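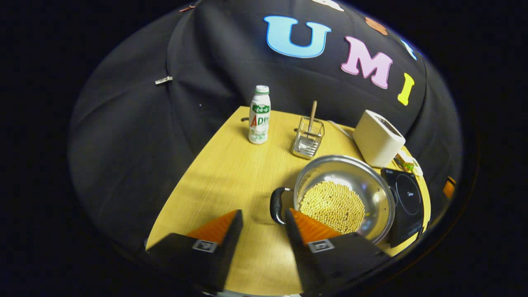 Drusamness Blackout Cloth, Heavy Weight

Print this page | E-mail to a friend

Black cloth for lining booths, blocking windows and closing off part of a room. Sold by the metre off the roll or as a full roll. The same cloth is used for our ready-made curtains, so pieces bought at different times will hang together well enough, although dye lots can vary slightly in strong daylight.

Specifications

Width: 2 metres
Weight: 200 grams per square metre
Colour: black both sides
Finish: matt, brushed on the face
Stock code: 815

Cutting and hemming

The cloth frays a little when cut across the grain. A zigzag stitch or a strip of iron-on hemming tape will hold it. Use a low iron and a pressing cloth, and test an offcut first. We can hem the top and bottom before dispatch, which adds roughly a week to the order. Eyelets are extra and come in black or nickel colour only.

Please allow for shrinkage if you plan to wash it. Cold water, mild detergent, no bleach, and dry it in the shade. Don't tumble dry. Creases from shipping will mostly drop out after a few days of hanging.

Hanging

For a straight run, use the Mundell track with the standard gliders. The Saha tension wire is fine for short spans, but it will sag in the middle over a wide doorway. Order half as much width again if you want full folds. For a flat wall, the measured width plus a small side allowance is enough.

This cloth is not supplied with a fire certificate. If your venue asks for one, order the Mokov treated cloth, stock code 995, which is the same width and slightly stiffer to handle.

Ordering

Cut lengths can't be returned unless faulty. Full rolls can be returned unopened. Sample swatches are free, one per colour. For quotes on large orders, ask for Shanthi Hettiarachchi in sales. The warehouse is closed on Sunday, and orders placed then are cut the next working day.

2 comments | Print | E-mail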